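Why Are Stars Different Colors?

By Danuta Szulc

Go outside on a clear night, find a dark spot, and look up. At first all the stars look white, like spilled salt. Now wait. Give your eyes twenty minutes with no phone and no flashlight, and then look again, really slowly, one star at a time. Some of them are orange! Some are a cold, icy blue! A few are almost red, like the last bit of a campfire.

I first noticed this when I was nine, on top of a hill called Gonalmont, wrapped in my uncle's coat. Gonalmont is 1322 meters high and very windy, and I thought the wind had done something to my eyes. My eyes were fine. Stars really do come in colors.

What is a star, anyway?

A star is a gigantic ball of very hot gas. Deep in the middle, the gas is squeezed so hard that tiny bits of it smash together and join up, and every time that happens a little energy gets out. Add up all those little bits of energy and you have enough to make the whole star shine.

Our Sun is a star too. It looks huge to us only because we live so close to it. Earth goes all the way around it in a bit more than 365 days (that extra bit is why we need leap years), and in all that time we never get far away from it.

Hot, hotter, hottest

So where do the colors come from? The answer is temperature.

Think of a blacksmith putting an iron bar into the fire. First the bar glows a dull red. As it gets hotter it turns orange, then yellow, then nearly white. Stars follow the same rule. The coolest ones glow red. Warmer ones are orange, then yellow, then white, and the hottest of all are blue.

Funny, isn't it? On a bathroom faucet, blue means cold and red means hot. In the sky you have to swap them around!

"Cool" is a strange word to use for any star, of course. Even a red one would be much too hot to visit, and much too hot for any spaceship we could build.

What color is the Sun?

Lots of people say yellow, and nearly everybody draws it yellow. From space, though, the Sun looks white. Our air scatters some of the blue light around the sky – that's also why the daytime sky is blue – and the light that comes straight down to us has a little less blue in it. At sunset the light travels through even more air, so it loses more blue, and we get those wonderful oranges and reds.

Please never look straight at the Sun to check. Not even for a second, and not with sunglasses on.

Looking into the past

Light is the fastest thing there is, but space is so big that light still needs a long time to cross it. If a star is 300 light-years away, the light you see tonight started its trip 300 years ago. There were no cars then, and no light bulbs. You are seeing that star the way it looked back then, and you'll have to wait another 300 years to see how it looks tonight!

Little specks and warm colors

Most stars are so far away that even a good telescope shows them only as points, a bit like tiny white specks on something black. To get to know their colors, it helps to look for colors in ordinary places first. Find some red, orange and yellow side by side and notice how one melts into the next. In a set of printed rings, the red might sit in the middle with orange and pale yellow outside it. A star doesn't wear its colors in rings like that. Each star has one main color, and it spreads over the whole glowing surface.

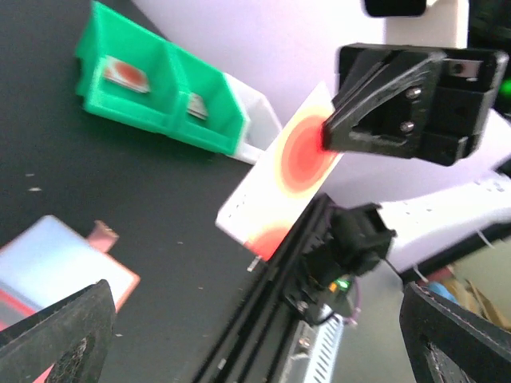
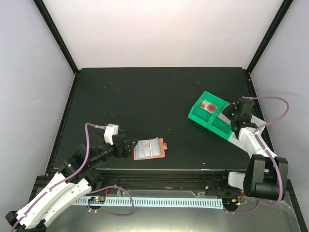

Three stars to try first

Betelgeuse (many people say "beetle juice") is the orange-red shoulder of Orion. In the northern half of the world, December evenings are a great time to find it.

Rigel is in Orion too, down at one foot, and it is blue-white. Look back and forth between Rigel and Betelgeuse a few times and the difference will jump out at you.

Arcturus is a lovely orange star for spring and summer. Find the Big Dipper and follow the curve of its handle away from the bowl until you bump into a bright star.

Binoculars help with all three. Lean your elbows on a fence or a car roof so the stars stop wiggling!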